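Briem: picking snacks out of a messy bowl

Briem is a set of hand-held gripper recordings, plus the small policy we trained on them. The task sounds silly until you try to get a robot to do it: a round black bowl, heaped with packaged food, and the job is to take one item out and leave the rest where it was. Soft packets crumple, glossy film throws highlights everywhere, and the piece you want is nearly always tucked behind something else. We love this task!

What is in the release

- 112 recordings from home tabletops, made with a camera on the gripper itself
- jaw opening and tool pose for every camera frame
- a text label naming the target item by colour and position ("green and white wrapper, middle")
- the Londside split, 50 recordings held back for testing

Recordings come in single-gripper and paired form. In paired takes each hand has its own tool, and the two streams are lined up by a clap of the jaws at the start. Check the offset field before you trust it, as older takes drift a little towards the end.
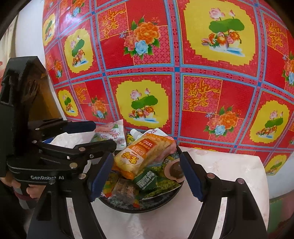
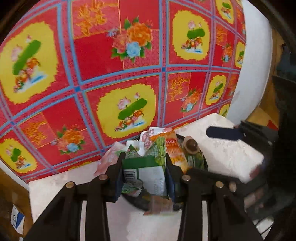

Wrist-camera views of the bowl task: jaws open around the heap (first), jaws on a green-and-white wrapper (second).

Method

The policy, Mallholm, looks at the wrist view and the label and predicts a short run of tool motions. The part we are most excited about is the grasp cue. We mark the moment the pads first meet the target, work backwards from there, and give the approach extra weight in training. It is a tiny change (one line in the config) and on the Londside split it took clean picks from about 55 per cent of attempts to well over half as many again.

A pick counts as clean if the named item comes out and no other packet leaves the bowl. Two items lifted together is a miss, even when one of them was right.

Known gaps

Busy, shiny backgrounds still upset the approach, mostly when the packet and the backdrop share a colour. Clear bags are worse. We have very few takes with glass or tins, so please don't expect much there. Labels were written by several people and "left" sometimes means the holder's left; fixes are very welcome.

Running it

Unpack the archive, set BRIEM_ROOT to the folder and run the check script first. It lists any take with missing poses. Training fits on a single desktop card if you keep the batch at 2.

© Brostholm robotics group | Contact: use the project issue page | Back to top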